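Why does metal feel colder than wood?

Try this one barefoot. Stand with one foot on the bathroom tiles and the other on the bath mat. The tiles feel freezing and the mat feels fine. So the tiles must be colder, mustn't they?

No. If they have both been in the same room all night, they are the same temperature. Your feet have been telling you fibs.

Your skin is not a very good thermometer. What it notices is how quickly warmth is leaving you, and warmth always moves from a hotter thing to a cooler one. You are a fairly hot thing (please don't get big-headed). When you touch a spoon, heat leaves your fingers and goes into the spoon.

Metal passes heat along very quickly. We call it a good conductor. The warmth from your finger rushes off down the handle, so more has to follow it, and your brain shouts "Cold!" Wood is much slower about the whole business. It warms up just where you touch it and then more or less stops bothering.

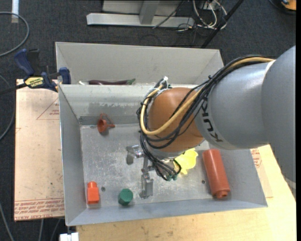 Readers at Ploleswood Primary wrote to ask whether this means a metal slide is really no hotter than a wooden bench in July. Good question, and a slightly sore one by the sound of it. Metal in full sun can get hotter than your skin, and then everything runs backwards. Heat pours out of the slide and into your legs, and it does so fast. A wooden bench just as hot would hand it over more slowly. Wear long trousers, or go down after tea.

Now try it with ice. Put one ice cube on a metal baking tray and another on a wooden chopping board. Make sure both have been sitting in the kitchen for a good while first. Most people bet on the board, as it feels warmer. Watch the two cubes for a few minutes, and have a cloth ready – the tray will need it first.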